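Subject: Re: [seagrass-l] Lamberg Bank transect spacing

Replying to the list, as the question concerns all three sites.

> We ran the Lamberg transects at 200 m spacing last season. The
> shallow meadow came out well, but the patches on the seaward slope
> were mostly missed. Is there any objection to closing the spacing
> on the slope only, and leaving the rest alone?

No objection from the Surkivgate side. The slope patches are small, and a 200 m grid will step over most of them. Two points before you change it.

First, keep the old lines. The 227 quadrats from last season are the only baseline for the bank, and they are useful only if the same positions are read again. Add new lines between the old ones and give them their own numbers. 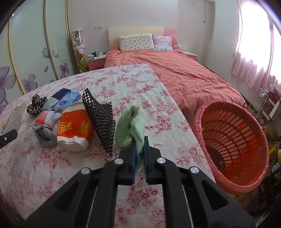
Second, the two areas then need separate cover estimates. If the slope is sampled more heavily and everything goes into one mean, the bank will seem to have lost grass when it has not. Weight each part by its mapped area — the 600 ha figure for the shallow part is still good, but the slope needs a new outline from the sonar.

On depth: please correct to chart datum before upload. The Chaturvedi sheet has a column for raw depth and a column for corrected depth, and last time both held the same values. More than 900 rows had to be redone from the tide log.

Epiphyte scores can stay on the old scale until December. Shoot counts should be per quadrat, with blanks left blank and zeros entered only where the quadrat was read.

Surkivgate data desk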